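그리퍼 비교를 이 주가 걸려서 끝냈습니다. 하나는 Drukommont 것이고 하나는 Nornov 것입니다. 둘 다 두 손가락 전동 그리퍼입니다. 짧게 나누어서 씁니다. 한국어로 기술 글을 쓰는 연습도 같이 하고 있으니 이상한 표현이 있으면 알려 주십시오.

먼저 조건입니다. 팔은 두 개, 하나의 레일에 나란히 고정했습니다. 왼쪽 팔에 Drukommont, 오른쪽 팔에 Nornov를 달았습니다. 제어기는 Catacutan 하나로 두 팔을 같이 움직입니다. 제어 주기는 1000 Hz입니다.

물건마다 그리퍼 하나에 100번씩 집었습니다. 집고, 들고, 조금 옆으로 옮기고, 놓습니다. 손가락에서 떨어지거나, 놓은 다음에 넘어지면 실패로 적었습니다. 집었지만 물건이 손가락 안에서 돌아간 경우는 따로 "미끄러짐"이라고 적었습니다.

물건은 플라스틱 컵, 나무 블록, 작은 상자입니다. 처음에는 유리병도 넣으려고 했는데 첫날 오전에 하나를 깨뜨리고 목록에서 뺐습니다. 바닥에서 유리 조각을 줍는 일이 시험보다 오래 걸렸습니다.

나무 블록 결과는 재미가 없습니다. 두 그리퍼 모두 한 번도 떨어뜨리지 않았습니다. 마른 나무는 마찰이 좋고 모양도 변하지 않습니다. 카탈로그의 사진에 왜 항상 블록이 나오는지 알 것 같습니다.

상자는 조금 다릅니다. Drukommont는 두 번 실패, Nornov는 다섯 번 실패했습니다. Nornov의 실패는 모두 상자를 비스듬하게 잡은 경우입니다. 손가락 끝이 좁아서 접촉하는 면이 작습니다. 패드를 넓은 것으로 바꾸면 해결될 가능성이 있지만 제가 시험하지는 않았습니다.

컵이 제일 어려웠습니다. 얇은 컵은 세게 잡으면 찌그러지고, 약하게 잡으면 미끄러집니다. 그 사이의 범위가 좁습니다. 그래서 지금부터는 거의 컵 이야기입니다.

힘 설정부터 씁니다. Drukommont는 힘을 퍼센트로 줍니다. 그런데 퍼센트와 실제 힘의 관계가 직선이 아닙니다. 낮은 쪽에서는 숫자를 올려도 힘이 거의 그대로 있다가 어느 지점에서 갑자기 올라갑니다. 저는 힘 센서를 손가락 사이에 끼우고 표를 직접 만들었습니다.

Nornov는 힘을 뉴턴으로 줍니다. 이쪽이 마음에 듭니다. 15 N이라고 쓰면 센서에서도 그것과 가까운 값이 나왔습니다. 다만 모터가 따뜻해지면 값이 조금씩 내려갑니다. 아침의 첫 시험과 점심 전의 시험을 비교하면 차이가 보입니다.

모터의 온도를 생각하지 않고 이틀을 잃었습니다. 오전에는 Nornov가 이기고 오후에는 Drukommont가 이겼습니다. 저는 조명이 문제라고 생각해서 카메라 노출을 계속 바꾸었습니다. 노출은 아무 잘못이 없었습니다.

지금은 시험 전에 두 그리퍼를 빈손으로 15분 동안 열고 닫습니다. 소리가 지루합니다. 하지만 그 다음의 데이터는 깨끗합니다.

컵을 잡는 방법은 두 가지를 비교했습니다. 첫째, 옆에서 수평으로 들어가서 몸통을 잡는 방법. 둘째, 위에서 비스듬하게 내려와서 가장자리 가까이를 잡는 방법. 첫째 방법은 컵을 밀어서 넘어뜨릴 위험이 있고, 둘째 방법은 손목 자세가 어렵습니다.

두 팔이 같은 컵에 가까이 갈 때는 순서가 중요합니다. 한쪽이 먼저 닿기 직전까지 가서 기다리고, 다른 쪽이 위에서 자리를 잡습니다. 동시에 출발시키면 손목끼리 부딪칠 수 있습니다. Catacutan에 충돌 영역을 설정하는 기능이 있지만, 그리퍼의 모양은 제가 직접 입력해야 했습니다.

반투명한 파란 컵은 카메라에게도 어려운 물건입니다. 깊이 값에 구멍이 생깁니다. 컵의 벽이 있어야 할 곳에 뒤의 바닥이 측정되기도 합니다. 저는 컵의 위치를 색으로 먼저 찾고, 높이는 미리 알고 있는 값을 넣었습니다. 예쁜 방법은 아닙니다.

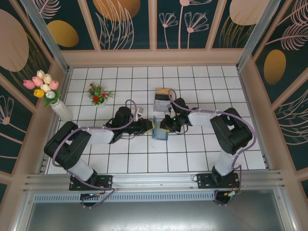
Behrouz Ebrahimi: 두 그리퍼의 손가락 닫는 속도를 똑같이 맞추셨나요? 속도가 다르면 힘을 같게 해도 접촉 순간의 충격이 달라집니다. 얇은 컵에서는 그 차이가 결과를 다 설명할 수도 있습니다.

좋은 지적입니다, Behrouz 님. 첫 번째 시험에서는 맞추지 않았습니다. 두 제품 모두 공장 초기값을 썼습니다. 나중에 재어 보니 Drukommont 쪽이 눈에 띄게 빨랐습니다. 그래서 컵 시험은 처음부터 다시 했습니다. 여기에 쓰는 컵 결과는 모두 속도를 맞춘 다음의 것입니다.

속도를 맞추는 일도 간단하지 않았습니다. Drukommont는 속도를 낮추면 최대 힘도 같이 낮아집니다. 설명서에는 이 내용이 부록의 표 밑에 작은 글씨로 있습니다. 저는 설명서를 영어로 한 번, 한국어로 한 번 읽었는데 영어에서는 놓치고 한국어에서 찾았습니다. 천천히 읽는 언어가 도움이 될 때가 있습니다.

컵, 옆에서 잡는 방법의 결과입니다. Drukommont: 실패 네 번, 미끄러짐 여섯 번. Nornov: 실패 세 번, 미끄러짐 아홉 번. 이 숫자만 보고 어느 쪽이 좋다고 말할 수는 없습니다. 차이가 우연의 크기 안에 있습니다.

컵, 위에서 비스듬하게 잡는 방법입니다. Drukommont: 실패 아홉 번, 미끄러짐 두 번. Nornov: 실패 두 번, 미끄러짐 세 번. 이쪽은 차이가 보입니다. 상자에서 약점이었던 좁은 손가락이 컵의 가장자리에서는 장점이 됩니다.

Drukommont의 실패 아홉 번은 거의 같은 모양입니다. 넓은 손가락이 컵 안으로 들어가면서 가장자리에 먼저 닿습니다. 컵이 기울고, 손가락이 닫히고, 컵이 튀어 나갑니다. 로그의 힘 그래프에 작은 산이 하나 먼저 나오기 때문에 보지 않아도 알 수 있습니다.

그 작은 산을 이용해서 멈추게 하면 어떨까 생각했습니다. 닿는 힘이 너무 일찍 올라가면 팔이 뒤로 조금 물러나고 다시 들어갑니다. Catacutan의 스크립트로 만들었고, 몇 번의 시도에서는 잘 작동했습니다. 그러나 100번을 다 하지 않았으니 결과로 쓰지 않겠습니다.

제어기에 대한 불만 하나. Catacutan은 그리퍼 드라이버를 바꾸면 저장한 도구 좌표를 지웁니다. 경고 창도 없습니다. 처음에는 팔이 컵보다 손가락 하나만큼 높은 곳을 잡아서 제가 캘리브레이션을 잘못한 줄 알았습니다. 지금은 좌표를 텍스트 파일로 따로 저장합니다.

칭찬도 하나. 로그가 훌륭합니다. 두 팔과 두 그리퍼의 시간이 한 파일 안에서 정확하게 맞습니다. 전에 쓰던 제어기에서는 시간을 맞추는 스크립트가 시험 스크립트보다 길었습니다.

케이블 이야기를 빼면 안 됩니다. 케이블은 베이스에서 어깨를 넘어서 링크를 따라 손목까지 갑니다. 너무 짧게 고정하면 손목이 돌 때 당겨지고, 그 힘이 그리퍼의 힘 측정에 섞입니다. 길게 두면 물건에 걸립니다. 저는 팔을 제일 먼 자세로 펴고, 손목을 끝까지 돌린 다음에 길이를 정합니다. 그리고 반대 방향으로도 돌려 봅니다.

Catrin Pumphrey 님이 메시지로 물었습니다. 왜 흡착 그리퍼는 비교하지 않았는지. 컵의 옆면은 둥글고 얇아서 작은 흡착 패드가 필요하고, 그러면 공기 배관과 펌프가 추가됩니다. 제 작업대에는 공기가 없습니다. 나중에 하고 싶지만 지금은 약속할 수 없습니다.

Catrin 님의 두 번째 질문은 손가락 패드의 마모였습니다. 시험이 끝난 다음에 패드를 빼서 확대경으로 보았습니다. Nornov의 패드는 안쪽 모서리가 조금 반들반들해졌습니다. Drukommont의 패드에는 변화를 찾지 못했습니다. 이 횟수로 수명을 말하는 것은 무리입니다.

부품 공급에 대해서도 확인했습니다. 제가 받은 견적서에는 Nornov의 패드와 기어를 2036년까지 공급한다고 쓰여 있습니다. Drukommont의 답장에는 연도가 없고 "충분한 기간"이라고만 있습니다. 저는 이 표현을 사전에서 다시 찾아보았습니다. 제가 아는 그 뜻이 맞았습니다.

무게는 Nornov가 가볍습니다. 팔이 작을 때는 이것이 생각보다 크게 느껴집니다. 팔을 멀리 뻗고 멈추었을 때 끝이 흔들리는 시간이 짧습니다. 시험 한 번에서는 작은 시간이지만 하루 종일 반복하면 커피를 한 잔 마실 수 있습니다.

소리는 Drukommont가 조용합니다. 닫힐 때 낮은 소리가 한 번 나고 끝입니다. Nornov는 힘을 유지하는 동안 높은 소리가 계속 납니다. 젊은 동료들은 이 소리를 싫어하고 저에게는 잘 들리지 않습니다.

카메라는 Wilis 하나만 썼으므로 비교가 아닙니다. 고정해서 쓰면 안정적입니다. 렌즈의 초점 링에 잠금 나사가 있는데 꼭 잠그십시오. 저는 잠그지 않았고, 한 번 닦은 다음에 초점이 움직여서 캘리브레이션을 새로 했습니다.

손목에도 카메라를 달면 컵을 더 잘 찾을 수 있느냐는 질문을 여러 분이 하셨습니다. 마지막 접근에서는 도움이 될 것 같습니다. 그런데 반투명한 물건에서는 가까이 가도 깊이 값이 좋아지지 않을 수 있습니다. 제 경우에는 물건의 아래쪽, 바닥과 만나는 선을 찾는 것이 더 믿을 만했습니다.

바닥의 격자 선도 같이 잡히는 문제가 있습니다. 타일 사이의 어두운 선과 컵의 아래쪽 선이 겹치면 프로그램이 선을 잘못 고릅니다. 곡선만 남기는 필터를 넣고 나서 줄었습니다. 완전히 없어지지는 않았고, 그런 경우는 그리퍼의 실패로 세지 않고 다시 했습니다.

방금 쓴 규칙은 중요하니까 더 분명하게 씁니다. 카메라가 컵의 위치를 틀리게 찾은 시도는 두 그리퍼 모두에서 뺐습니다. 판단은 로그를 보고 했고, 결과를 보기 전에 했습니다. 빼는 사람이 저 하나라서 완전히 공정하다고는 말하지 않겠습니다.

가격을 묻는 분이 계셨습니다. 견적은 수량과 지역에 따라 다르고, 제가 받은 금액을 공개해도 되는지 확인하지 못했습니다. 두 제품의 차이가 저의 결정을 바꿀 만큼 크지는 않았다고만 쓰겠습니다.

제가 고른다면, 컵 같은 얇은 물건을 위에서 잡는 일에는 Nornov를 씁니다. 상자가 많은 일에는 Drukommont를 씁니다. 지금 작업대에는 두 개를 모두 그대로 두었습니다. 왼손과 오른손이 다른 것이 생각보다 편리합니다. 다만 프로그램에서 왼쪽과 오른쪽을 바꾸어 부르는 실수를 제가 자주 합니다.

Behrouz Ebrahimi: 좌우를 바꾸어서 다시 측정할 계획이 있습니까? 팔 자체의 차이가 그리퍼의 차이로 보일 수 있습니다.

네, 맞습니다. 그것이 이 비교의 제일 큰 구멍입니다. 두 팔은 같은 모델이지만 같은 모델도 조금씩 다릅니다. 컵 시험만이라도 좌우를 바꾸어서 각각 100번 할 예정입니다. 케이블을 모두 풀어야 해서 미루고 있었습니다.

로그 파일과 힘 변환표는 정리해서 2월 안에 올리겠습니다. 열 이름이 지금 세 가지 언어로 섞여 있습니다. 먼저 필요하신 분은 메시지를 주시면 정리하지 않은 상태로 보내 드립니다.

그리고 위에서 "이 주가 걸려서"라고 썼는데 "이 주 걸려서"가 더 자연스럽다고 한 분이 알려 주셨습니다. 감사합니다. 고치지 않고 두겠습니다, 답글이 이미 달려 있어서요.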